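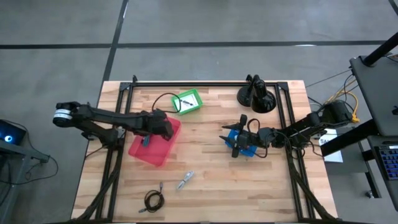 Red bin on the butcher-block table.

Filed under: Buildings & Utilities / Power Cut Readiness

Consular annex, Brevville – walk-through checklist, November

Marked OK, FIX or SEE NOTE. Comments are the inspector's own. Last year's sheet was found behind the filing cabinet and has been used for comparison.

BILLING AND SUPPLY

Electric account in the annex's name: FIX
The account is still in the name of the previous tenant, a travel agency. Their credit with the utility seems to have been excellent, and we have been living off it.

Latest bill paid: OK
Paid, with the receipt in the folder.

Shutoff notices reach a person: FIX
They go to the mailbox on the Renaud Street side, which was painted shut when the door was done. The paint job itself is very good.

Utility emergency number posted: SEE NOTE
Posted inside the meter closet, where it can be read by anyone with a working flashlight and the key. Please put a second copy at the front desk.

METER CLOSET AND PANEL

Closet door opens fully: FIX
Opens as far as the folding chairs allow. Same comment as last year, same chairs.

Clear space in front of panel: FIX
See chairs.

Breakers labeled: SEE NOTE
18 breakers. Most labels are fine. Five say "lights" with no further opinion on which ones. One says "DO NOT" and stops there. Have the electrician trace it before anybody does, or does not.

Panel cover secure, no scorch marks, no buzzing: OK

BACKUP GENERATOR (Pornitz unit, rear yard)

Fuel level: OK
Gauge reads 65 percent. It read 65 percent on last year's sheet too, so somebody should dip the tank and find out if the gauge is telling us about the fuel or about itself.

Starts under test: OK
Started on the second try, with a noise the neighbors commented on over the fence.

Transfer switch: SEE NOTE
Works. The passport counter came back first and the waiting room last, where the public sits. The order can be changed by the service firm and should be.

Exhaust clear of windows and air intakes: FIX
The smoking bench has been moved next to it again. Move the bench back to the wall – the painted outline on the paving is where it goes.

Service contract: FIX
Lapsed. Remau sent a renewal quote, which was approved and then not sent back. Send it back.

EMERGENCY LIGHTING AND EXITS

Exit signs lit: OK

Battery lights, 90-second test: FIX
Both stairwell units failed before the test was over. The unit in the supply closet passed and could have gone on all evening. New batteries for the stairs, please.

Rear exit unlocked during public hours: OK
It was locked at first. It was unlocked while I was writing this line.

Flashlights: SEE NOTE
The list says six. I was shown six. Two of them work, and one of those belongs to the guard, who would like it back.

IF THE POWER IS CUT ON PURPOSE

Written procedure for utility crews at the gate: FIX
The current page says "refer upward." Add a name, a phone number and a place for the crew to wait. Arguing through the intercom is not a procedure, and the intercom runs on the same circuit.

Visitors' documents can be returned without computers: OK
Paper log in use, neatly kept, best thing in the building.

Server shutdown steps posted: FIX
Saved on the server.

Recheck: all FIX items, before the heating goes on. Chairs first.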